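Natdale kitchen arm, reviewed after two months of breakfasts

By Rupert Baumgartner
06/02/2025

I have wanted a machine to make my breakfast since I was a student, so when the Natdale kit became available I ordered it in the first week. I paid 400 dollars for it, plus shipping. It is a small arm for the table, with a gripper of two fingers, and you have to put it together yourself. My question for this review is a simple one. Can a normal person, with normal patience, let such an arm do one small job in the kitchen every morning? I chose toast. It is the easiest cooking I know.

The assembly took me two evenings. The instructions are good for the lower joints and become poor when you arrive at the gripper. Step 14 shows a screw which is not in the bag, and the longer one from the bag with spare parts must be used in its place. The cable for the wrist is also a little short. If you route it the way the booklet wants, the arm pulls on it at full reach. I led mine along the outside and fixed it with tape, and it has held.

The software is called Betedness, and I needed some time to like it. You show the arm a movement with your own hands, you do this again and again, and the program tries to learn what you mean. The booklet recommends 100 repetitions for a simple task. I did these for the toast and the result was bad. The arm went to the right place in the air and closed its fingers next to the bread, very politely, and carried nothing to the toaster. After I had doubled the repetitions it was much better. My wife asked me more than once if I knew how much toast I could have made in the same time.

What surprised me is where the difficulty is. I expected the toaster slot to be the problem, and it is a problem, but the bread itself is the worse one. Bread is soft, it bends, and no slice is like the one before.

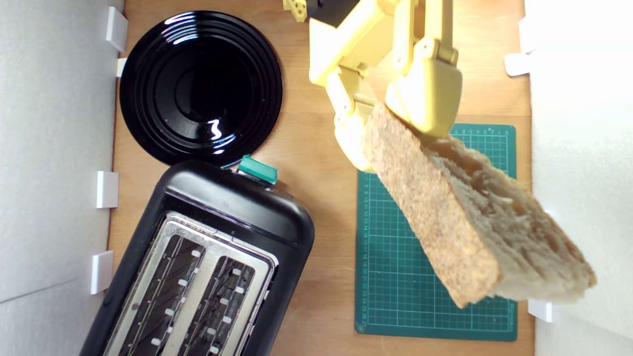
When the fingers close too hard, the crust breaks and the slice hangs crooked. When they close too softly, it turns in the grip on the way and arrives at the slot with a corner first. In Betedness you can set the closing force by a slider, and I found a value a bit under the middle which works for firm brown bread. For white sandwich bread I did not find any value that I can recommend. It gets squeezed flat at the top, and then it does not stand straight in the slot.

Thickness matters also. I now buy the sliced rye from Sjöberg, our bakery at the corner, because they cut it always the same. With bread that I cut myself the arm fails about half the time, and I must admit that I am not talented with the bread knife.

The lever is the next chapter. Pushing it down needs more strength than I thought, and the arm can do it only when it comes from straight above. From the side, it pushes the whole toaster away. I tried a second toaster, a Drerkel, which has a softer spring, and with this one the arm managed the lever almost every morning. So the choice of the toaster is a part of the project, and I wish the maker had written this somewhere.

Taking out the finished toast I do by myself. I tried to teach it for one week and then I stopped. The toast does not come up high enough for the fingers, and I do not want plastic fingers close to hot wires. Please also do not leave the room while it works. Mine once let a slice fall half across the slots, and I was glad to stand beside the plug.

About speed: from the moment I press start until the bread is in and the lever is down, I can feed the cat and fill the coffee machine. By hand the same thing is done before I have found the cat food.

The arm is quiet enough for an early kitchen. The joints have become a little loose since the beginning - I tighten the screws at the shoulder every second Saturday or so - and the motors get warm when it holds a position for long. Support answered my mail in four days, in a friendly way, and sent me the missing screw for free.

Would I buy it again? For learning, yes. I understand now much better why the big household robots, the ones for 3000 dollars and more, are shown in videos with folded towels and very little else. Picking up a thing is mostly solved, as far as I can judge. Picking up a different thing each day, and noticing when it went wrong, is still far away. My arm has no idea that it has dropped the bread. It goes on and pushes down the lever for an empty toaster.

For somebody who wants toast, I cannot recommend it. For somebody with a teenager who likes to build, or with free evenings in winter, I can. I will try next with putting spoons in the drawer, and in July there should come new software for the gripper, so maybe I will write again then.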